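Portes ouvertes chez Cleltex : ce que j'en ai rapporté pour la maison

Publié le 10 décembre 2021, rubrique Astuces

Je vous avais promis la suite des trucs contre les placards qui grincent, elle attendra un peu ! Je suis allée aux portes ouvertes de Cleltex, un petit bureau d'études qui travaille sur des robots d'aide à domicile, et je suis rentrée avec un carnet plein de choses utiles pour nos cuisines et nos ateliers. Oui oui, des robots. Mon mari a levé les yeux au ciel, puis il est venu quand même (il y avait du café).

On était une trentaine à attendre dans le couloir, alors ils nous ont fait passer par groupes de 9. Dans le mien, un menuisier à la retraite, deux étudiantes et une dame qui voulait surtout savoir si ça repassait les chemises. Pour l'instant, non.

La démonstration de la porte

Le clou de la visite, c'était la simulation. Avant de lâcher un robot dans une vraie maison, ils lui font répéter ses gestes dans un appartement en images de synthèse. C'est Fedir Hnatiuk qui commentait, très patient, même quand mon mari lui a demandé si la chasse d'eau fonctionnait. L'exercice s'appelle Nulley, allez savoir pourquoi, et il tourne autour d'une porte à poignée béquille. Une bête porte ! Je croyais que le plus dur serait de porter une casserole pleine, mais il paraît que les poignées leur donnent bien plus de fil à retordre.

Sur l'écran, le bras de droite arrivait presque à la poignée, pince fermée, pendant que l'autre gardait la sienne ouverte, en l'air. Devant eux, une grande table grise ; au fond, la porte en bois clair et les toilettes. J'ai trouvé ça drôlement lent au début, et puis je me suis surprise à retenir mon souffle. 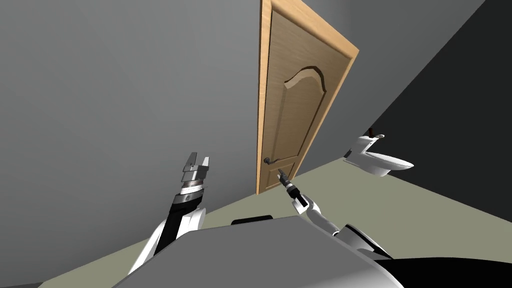
Mes notes, dans le désordre

1. Appuyer au bout de la béquille. Fedir nous l'a montré sur une porte montée sur tréteaux : près de l'axe il faut forcer, au bout un doigt suffit. Pour les mains qui ont de l'arthrose, ça change tout, et on peut encore gagner un peu en posant une poignée plus longue. Dans mon magasin de bricolage, les modèles ont presque tous la même fixation, mais mesurez l'entraxe avant de partir (je parle d'expérience).

2. Une poignée qui pend, ça se répare en deux minutes. La petite vis sans tête, sous le col, se desserre à force. Une clé Allen, un quart de tour, on essaie, on recommence s'il le faut. Si elle se redévisse sans arrêt, une goutte de frein-filet faible.

3. Pour le pêne qui accroche, graphite en poudre ou crayon gras frotté sur le métal. Pas d'huile de cuisine, par pitié, elle colle et elle ramasse la poussière. Je l'ai fait pendant des années.

4. Répéter à vide. Ça, je l'ai piqué directement aux robots ! Avant de déplacer un meuble, je fais maintenant le trajet les mains vides, portes ouvertes, en regardant où je vais tourner. En août on avait descendu le buffet de ma belle-mère sans répéter du tout, et le papier peint de l'escalier s'en souvient.

5. Laisser la place au coude. Le menuisier a fait remarquer qu'on pense toujours à la main et jamais au bras derrière. J'ai vérifié chez moi : mes épices étaient rangées derrière la bouilloire, donc je passais par-dessus la vapeur à chaque fois. Elles ont déménagé à gauche, sur l'étagère Brolano qui ne servait qu'à empiler le courrier.

Si vous voulez y aller

Les prochaines portes ouvertes ne sont pas encore annoncées. Comptez une bonne heure de visite, et prenez un gilet, l'atelier est glacial. Le parking est minuscule, je me suis garée derrière l'ancien entrepôt Didenko et j'ai fini à pied.

La prochaine fois, promis, les placards qui grincent.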